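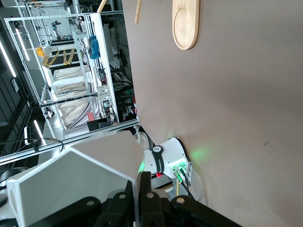
To: Orkstead residents list
Subject: Re: Switching the hall boiler to a Stenent heat pump

I've read the Stenent quote twice now and I'm still not convinced. From the earlier message:

> The survey says we can expect to save 32 percent on heating
> in the first year, and the unit should last 25 years with
> light maintenance. Sakside put one in and they love it. I'd
> like us to agree in January so we don't lose the discount.

Thirty-two percent of what? The quote doesn't say which winter they compared against. Last winter the hall was shut for 4 weeks while the floor was done, so if they used those bills the number means very little.

I also don't buy the 25 years. The warranty covers 2, and the small print takes out the compressor, the one part I'd want covered. If they really believed in 25 they could put their name to ten.

As for Sakside, their hall was built with insulated walls and gets used every day. Ours has single-pane windows on the north side and sits cold until the evening classes start. I asked on the Padilla list whether anyone had run one in an old building like ours. I got two replies, one happy and one who had gone back to space heaters by February. That's hardly proof either way, but it's more than the brochure gives us.

I'm not against replacing the boiler – it's loud and it eats money. But a discount that runs out in January will probably be back in March under another name. Before we vote, could whoever has the survey post the whole thing, including the page with the heat loss figures? And has anyone priced storm windows?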